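10/24/21

Water pressure log, continued. Gauge on the hose bib read 111 psi at first light, before anyone on the street was drawing much. It dropped to the high eighties by midmorning and stayed there. The regulator is supposed to hold the house side at 60, so either the diaphragm is gone or there is grit on the seat. The relief valve on the water heater has been weeping since April, which fits.

Called Kwok for the part. They stock the Hustance body but not the rebuild kit, and the kit alone is a special order. Yee-man Chiang at the counter looked up the old number stamped on ours and said the thread is the same on the new one, but the body is longer. I measured between the unions twice and got the same figure both times. The new one will fit if I cut the pipe on the downstream side. I would prefer not to solder in that corner — the joist is close and the heat shield is too wide to sit flat.

Meter at noon: 2,106. Shut everything off, waited 2 hours, read it again. No change, so there is no leak between the street and the house, and the high bill is something else. Suspect the toilet fill valve upstairs. Put dye in the tank. Color in the bowl after a few minutes. Flapper is a Doltetti, warped along one edge. Replaced it with the spare from the drawer. 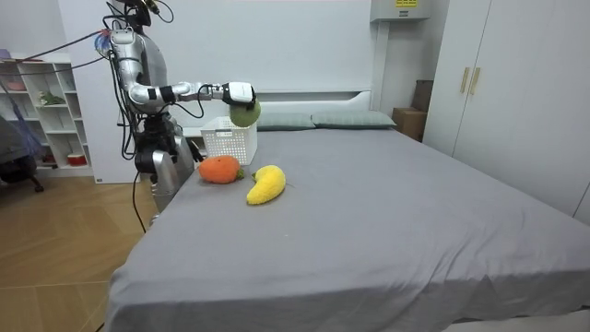
The expansion tank is the other item. Tapped it top to bottom and it sounds full all the way, so the bladder has probably failed. Pressed the air valve and got water. It will have to come off at the same time as the regulator, with the heater drained at least partway. Jundon quoted almost 300 for both jobs, parts not included. I can do the tank myself. The regulator I will think about.

Main shutoff is stiff but closes. Quarter turn past where the handle wants to stop. Wrote that on the tag.

Evening reading 92. Left the gauge on overnight with the lazy hand set to zero.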